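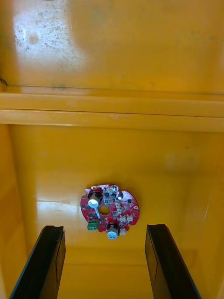 A red circuit board at the bottom of a yellow bin.

My kitchen scale died in September. One button stopped working, thats it. A Vikell, 7 years old, never dropped. I called the company and the guy on the phone was very nice and told me to throw it away and get the new one. No parts. No diagram. Did I want a discount code?

I did not want a discount code.

I think if you sell a thing you should have to sell the parts of the thing. For ten years, minimum. I don't see why this is a radical position. My parents had a washing machine you could open with one screwdriver, and when the belt went you walked to the store and bought a belt. 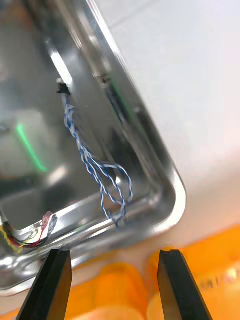
Now the belt is glued to something and the something is "a module." You can't buy the module. Or you can, and it costs more than the machine – my neighbor got quoted 1,127 dollars for a part on an Ovmont dryer. She bought a new dryer. Of course she did.

People say repair is too expensive, nobody wants it. Ottavio Cattaneo fixes appliances two streets over from me and he has a waiting list. Around 500 jobs last year, one man. He turns away anything by Zosent. Not because it's hard, the screws are just made so he can't get in without cracking the case.
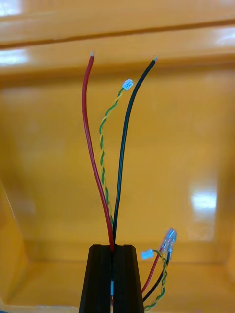 And the safety argument, please. We let people change their own brakes. We sell chainsaws on Saturday mornings next to the potted plants. But a button on a scale, no, too dangerous, call a profesional, and there isn't one.

So pass the law. Parts, manuals, normal screws. Prices printed up front. If a company can't manage that, let it put "disposable" on the box in big letters and see how it sells.

The scale is still in my cupboard.
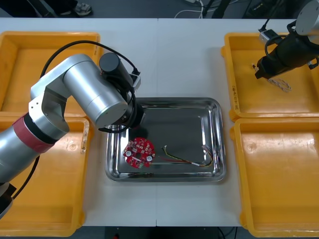 Circuit board and loose wires in a steel tray, yellow bins on either side.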